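Main page | Contents | Random article | Recent changes | Log in

Surgical suture

A surgical suture is a length of thread used to hold body tissue together after an injury or an operation. The word refers both to the thread itself and to the stitch made with it. Sutures are used in human medicine, dentistry and veterinary care, and they remain the most common means of closing a deep wound.

History

Early sutures were made from whatever strong fiber was at hand, including plant fiber, hair, silk and strips of animal gut. Accounts of wound stitching go back more than 2,000 years. For most of that period the thread was not sterile, and infection was a frequent result. The spread of antiseptic methods in the nineteenth century changed this, and makers began to supply thread that had been treated and sealed before use. Synthetic fibers came into wide use in the twentieth century.

Materials

Suture materials are divided into absorbable and nonabsorbable types. Absorbable thread is broken down by the body over a period of days to months, depending on the material. It is generally chosen for layers below the skin. Nonabsorbable thread, such as silk, nylon or polypropylene, keeps its form much longer and is either removed or left in place permanently.

Thread is also classed by structure. A monofilament is a single strand that passes easily through tissue but can be stiff and harder to tie. A braided thread is made of several strands, handles well and holds a knot firmly, although bacteria may lodge between the strands. Many threads are dyed black, blue or violet so that they stand out against tissue.

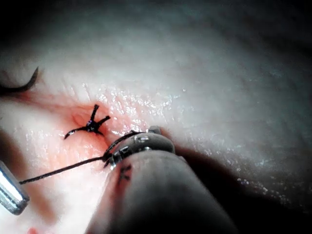 Size is given by a numbering system in which more zeros mean a finer thread. A 2-0 suture is thicker than a 6-0 suture, and the finest sizes are reserved for eye surgery and the repair of small vessels and nerves.

Technique

Stitches may be interrupted or continuous. In an interrupted closure each stitch is tied and cut separately, so that the failure of one does not loosen the others. A continuous closure uses one thread along the whole wound and is quicker to place. The needle usually enters the skin at an angle of 90 degrees. The square knot is the standard knot, with extra throws added for slippery materials. A stitch pulled too tight can reduce the blood supply to the wound edges.

Removal

Skin sutures on the face are often removed within five days. Those over joints may stay in place for two weeks.

See also: Surgical staple; Ligature; Wound healing

Categories: Surgical procedures | Medical equipment | Fibers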